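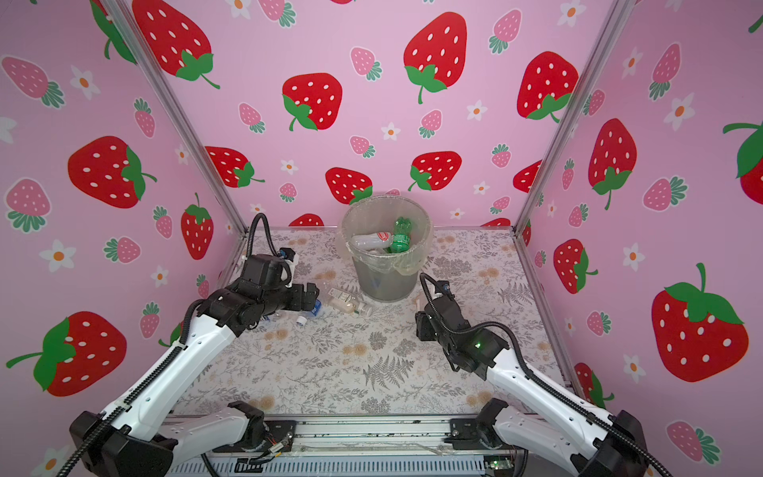
Strawberry paper on three sides, with the clear trash bin against the back.

Pirihi Patterned Walls: Read Me First
By Impi Nurmi and Fathima Kumarasinghe
April
Print this page | E-mail this page

Welcome, and thank you for taking an interest in our wallpaper! Pirihi is a collection of nearly 3,000 photographs of everyday objects standing in front of patterned walls, along with the notes we wrote about the patterns while we went. It started with a question Fathima kept asking at lunch, namely how much harder it is to pick out an ordinary household thing when the wall behind it is busy, and it grew from there into far more rolls of paper than either of us had planned to store.

What the collection holds

There are 20 wall patterns. Some are quiet (a gray linen look, a thin blue stripe) and some are anything but. Strawberry is the loudest of the lot and, I will admit, my favorite: a pale pink ground with big bright red berries, white seed dots, leafy green caps, smaller pink berries tucked in among them, and tiny white flowers with orange centers. The long curling stems on some of the big berries caused more discussion among our labelers than anything else in the set, and there is a note on them further down.

The objects are things you would find in a kitchen or a hallway. We leaned toward clear ones, so you will meet the plastic trash bin again and again, as well as jars, storage tubs and a salad bowl. With a clear bin the paper behind it matters a great deal, and strawberry is a good one to begin with if you would like to see how your own method copes.

How the labels work

Of the photographs, 2,000 have full labels and the others carry only the name of the pattern. A full label gives the pattern, the main object, where that object stands, and which sides are papered. We use "back," "left" and "right" as you would see them standing at the open side and looking in. Please keep to that if you send us corrections, as we once had a whole batch come back mirrored and it took Sumaiya Bepari a very patient afternoon to put right.

For the papers with fruit on them, we also marked the larger motifs. A berry that runs past the edge of the picture still gets a mark, with the word "partial" added. Stems belong to their berry, however far they wander. White flowers are not marked one by one.

Things to watch for

The repeat is easy to mistake for a copy. Two big berries of the same shape can turn up on different walls, and they should be labeled separately. Where a seam comes in the middle of a motif, label each piece on its own wall.

Reds vary from one photograph to the next. We left the color alone and would ask you not to "fix" it in anything you pass along under the Pirihi name.

The word "floor" means whatever flat surface the object is standing on. It was a poor choice on our part, but it is in every label now and we have grown used to it.

Using and sharing

You are welcome to use the photographs for teaching, study or plain curiosity. Please mention Pirihi and keep this page with the files. Label questions go to Sumaiya, and questions about the patterns come to me. I am slow in spring but I do answer!

Reader comments

Annelore Grube: Lovely set, and I used the strawberry pictures with my evening class. Would you consider marking the pink berries separately from the red ones? My students kept asking which were which in the label file.

Impi Nurmi: Thank you, Annelore! They share one label at present. I have put it on the list for the next round, together with the cherry paper, which has the same trouble.

Rahel Hämmerli: The link to the labels opens the old file for me, the one with "trash can" where the new one says "trash bin."

Sumaiya Bepari: Fixed this morning, Rahel. Please download it again and let me know if you still see the old wording.

Rahel Hämmerli: Got it, all good now. Thanks.

Print this page | E-mail this page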